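Laundry Room and Linen Care
Practical Notes for Staff and Residents, August

Folding cells: preventing dropped and trapped towels

The two-arm folding cell in the Guneck laundry stopped 30 times last month on a grip fault. In most cases the left arm closed on a hem, reported a good hold, and then pulled against cloth that had slipped to one side. On one occasion the hem thread wound into the finger joint and the arm continued to pull until the breaker opened. There were no injuries. The following practices are now in effect.

Before starting a batch

Trim loose threads from hems. Small scissors are kept on the hook beside the sorting bins. A thread longer than a fingernail should be cut, never pulled.

Do not use fabric softener on microfiber. It leaves a coating that the fingers cannot hold, and it spoils the towel for cleaning as well. Towels already treated should be washed twice in hot water with plain detergent before they go back to the cell.

Wipe the finger pads with a damp cloth and let them dry. Lint builds up near the tips and prevents them from closing fully. Alcohol wipes are not to be used on the pads. The Moretti pads supplied in the spring became brittle after such treatment and have been withdrawn.

Remove rings, lanyards and long sleeves before reaching over the table.

If the cell stops on a grip fault

Press the red stop button first, even if both arms are still. A stopped arm may be waiting for its next command and can move without warning.

Wait until the amber light goes out. Then open the fingers with the release lever. Do not pull the towel free by hand. Fine hems tear at the corner, and the torn edge will catch again on the next pass. 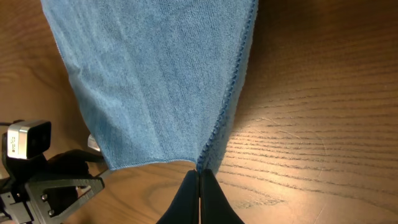 Check the other arm before clearing the first. Cloth held at two points stays under tension, and letting go of one side can snap the free corner toward the face. Safety glasses are in the drawer marked Uibo, together with the spare pads.

Write the fault code in the log. Code 752 means the fingers closed but the load was lower than expected, and the operator may restart once the cloth is clear. Any other code should be reported to Endang Liem before the cell is used again.

Routine care

Replace the pads after 3000 folds or when the surface feels slick. Keep worn pads out of the spares drawer.

Oil the table twice a year and buff it well. Residue marks light-colored towels and is difficult to remove. A paste of baking soda and water, left on the stain overnight, lifts most of it.

Terry bath sheets remain a hand-folding item until further notice.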